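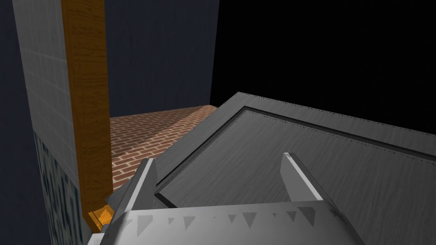

Right, a thread about Rieger House, as so many of you have been asking and I keep typing the same answer in six different places. Get a cup of tea, you know what I'm like.

For anyone outside Wiltby: Rieger House is the old nurses' home behind the station, and for the past few years it's been where people stay while they wait to hear whether they can remain in this country. 60 people live there at the moment, quite a few of them families with children in our schools.

The letter came round dated 10/14/24. It says the building will close in February and everybody will be moved to Wenden. It's one side of paper and most of that is the address and the bit telling you how to get it in large print.

Now, Wenden is a perfectly nice place, my aunt lived there and I spent half my summers on that seafront, so please don't read this as me being rude about Wenden! But it's two buses and a long wait in between, and if you've got a child settled in Year 4 at Wiltby you can't do that twice a day.

Last night's public meeting was at the library, upstairs in the room with the terrible radiators. I got there early and still ended up perched on a windowsill. People I'd never have expected came, including the man from the key-cutting stall, who I've bought shoelaces from for years and never had a proper conversation with.

Wafula Mrema spoke first. Some of you will know Wafula from the allotments. He lived at Rieger House himself when he first came, and he got his decision while he was there, and he stayed in Wiltby afterwards and drives the early number 3 now (so if you get to work on time, thank him).

What he said was that the waiting is hard enough, and what got him through it was knowing which shop had the cheap rice, and the lady at the surgery who learned how to say his name. Moving people, he said, means they start all of that again from nothing. It went very quiet after that.

Then Nyokabi Mwaipopo, the solicitor from the advice centre, took us through the paperwork side, and I'll do my best with it but she is a great deal clearer than I am. Her main worry is post. Decisions and interview dates come by letter, letters go to the old address, and an interview missed that way can take months to put right.

She's asking everyone at Rieger House to bring their letter to the advice centre so she can write down who has what coming up and when. It's free and she'll see people without an appointment. If you know somebody living there, please pass that on, in person if you can, as not everyone is on here.

Turkomeck, the firm that runs the building, sent someone too, and fair play to her for coming, she must have known she wasn't going to be offered the good biscuits. She told us the lease is up and the owners don't want to renew. She didn't know whether families could be kept together on one site at Wenden. She said she'd find out and write to us.

There was some shouting, I won't pretend otherwise. A couple of people at the back think the place should have shut long ago and said so at some length. They were heard out, and one of them stayed behind afterwards and talked to Wafula for ages by the coat rack. I don't know what was said and it's none of my business, though you can imagine how much I wanted to know.

The petition has 1270 names on it as of this morning. It doesn't ask for the moon. It asks for families with children at school to stay in Wiltby until the end of the summer term, and for a proper letter to each household, in a language they can read, saying where they're going and on what day.

You can sign the paper copy at the library desk, at the baker's on Cross Street or at the surgery. Please put your postcode in, because the council won't count you without it, and please write so a human being can read it. I've spent two evenings squinting at these and I'm running out of patience with some of your sevens.

Somebody asked whether donations are wanted. Suitcases, yes please! Decent ones with working zips. The last time people were moved out in a hurry a lot of them went with bin bags and I don't want to see that again. My porch is open until six most days, just leave them next to the wellies.

I'll add to this thread when Turkomeck write back. If you've messaged me and I haven't answered, I've not forgotten you, I've just got a lasagne in the oven and a phone on nine per cent.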